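Clorkov Farm Stay, Temaren Valley: A Review

3 min read

The booking page promised "immersion in the life of a working tea farm," and I took this to mean a hammock with a view of somebody else's labor. By 5:40 the next morning I was on a hillside with a basket strapped to my back, being passed by a grandmother.

The Clorkov stay is sold by Nutton, a small outfit that places travelers with growers' families. I paid $600 for the week, meals and picking lessons included. Liesl Hämmerli, who handles bookings, answered every email the same day and warned me twice about the hill. The hill deserved a third email.

My room was on the ground floor of the Aebischer family's house: good mattress, thin curtains, a rooster on the other side of the wall. It shares a bathroom with the room next door. Hot water ran until the second guest wanted some.
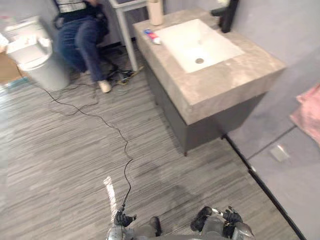 Bathroom floor, with the cable running toward the toilet.

Meals are the reason to go. Lentils, flatbread, pickled something, more flatbread, all of it eaten at one long table where I was gently mocked for my picking. The pay sheet on the kitchen wall shows what the co-op gives the family per kilo, and reading it over breakfast does more than the brochure's whole page on fairness. I would have liked Nutton to print how much of my $600 reaches the house. I asked. I got a very nice paragraph.

The processing shed tour drags, unless you have strong feelings about withering racks. Skip the optional "harvest blessing" on day 2, which seemed to embarrass the Aebischers as much as it did me.

Go in March, when the first leaves come in and the path is dry. Bring boots and earplugs. Four stars, and I've already finished the tea.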